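Home | Tickets | Knowledge base | Downloads | My account | Log out

Ticket 3548 – Random restarts when the Villska archive job runs
Status: Solved
Last updated: September 2021

ORIGINAL REPORT

Hello! I look after the sound archive at Fomden, a small local history project, and we have been moving our old interview tapes over to Villska so people can search them. I love this program, by the way – typing in the name of a street and hearing somebody talk about it from decades ago is wonderful, and our visitors feel the same.

The trouble is the overnight archive job. It starts fine, works through the first folder, then the PC restarts by itself. No blue screen and no warning. When I log in again the job is listed as "interrupted" and the index file has gone back to zero. By day the same PC is perfectly well behaved. I can play recordings, edit the notes and print labels with no bother at all.

What I have tried so far:
- Reinstalled Villska over the top of the old copy. No change.
- Turned off sleep and the screen saver. No change.
- Moved the recordings from the shared drive to the local disk. It got a little further, then restarted.
- Ran the job with just one folder picked. Finished! I cheered too soon, as the next folder brought it down again.

REPLY FROM SUPPORT

Thanks for such a clear report, and we're delighted the street search is getting used. Please open Settings, then Archive, and tell us the number next to "Parallel tasks". Please also send the file called villska-night.log from the program folder. It would help to know whether the PC has had any parts changed since the spring release in March.

CUSTOMER UPDATE

Parallel tasks is set to 8. Log attached. The last line before every restart is "building waveform cache", and it's the same line each time, which I found rather exciting after so many evenings of guesswork. No parts changed as far as I know.

REPLY FROM SUPPORT

The log is very useful. Building the waveform cache is the heaviest thing Villska does. It uses a lot of memory and keeps the processor busy for long stretches, so a PC that copes with playback can still fall over here. Two things to try, in this order please:

1. Set Parallel tasks to 4 and run the same folders again.
2. If it still restarts, shut down, unplug the mains lead, take the side off and reseat the memory modules. Push each one down until the latches close. Then run a full memory test before going back to Villska.

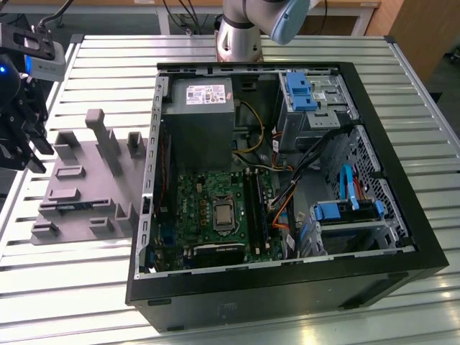
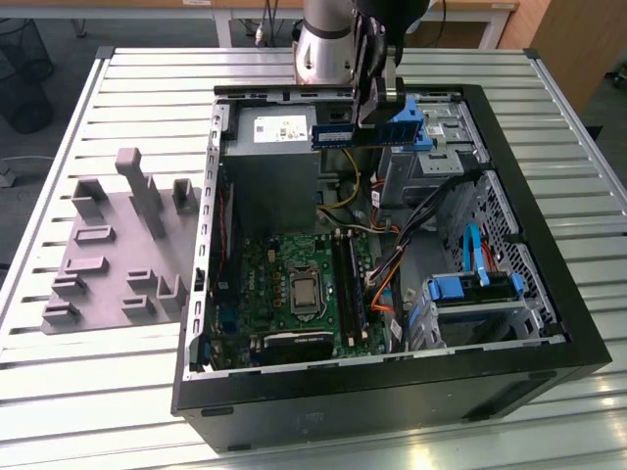
Desktop tower on its side with the panel off; the second picture also shows a memory module above the power supply.

CUSTOMER UPDATE

Step one made a difference but didn't cure it. With Parallel tasks at 4 the job got through 5 folders before the restart, which is by far our best run. So I went on to step two. Memory reseated, side back on, memory test left running while I got on with the labels – it came back clean.

Then I ran the whole archive again and it finished! Every folder is indexed and the search is quick. I even found a recording of the old Manole bakery that we thought had been lost. It had been filed under Zurik, our name for the box of unsorted reels, and the new index picked it up straight away from the notes.

One small thing: the progress bar sat at nothing for ages and then jumped to the end. Is that normal?

REPLY FROM SUPPORT

Brilliant news, and what a find! Yes, the progress bar is a known fault. It only counts finished folders, so one very long folder makes it look stuck. The job itself is fine. A fix is planned for the next update.

We'd suggest leaving Parallel tasks at 4 for the next few nightly runs. If those all finish, put it back to 8 and see how you get on. The index file is now worth keeping safe, so please copy it to another drive using File, Export index. Restoring from an export takes moments compared with a full rebuild.

CUSTOMER UPDATE

Index exported and copied. All the nightly runs finished with the lower setting, and last night's finished at 8 as well. Happy for this to be closed. Thank you so much – I'm off to listen to more of the bakery tape.

Ticket closed by customer.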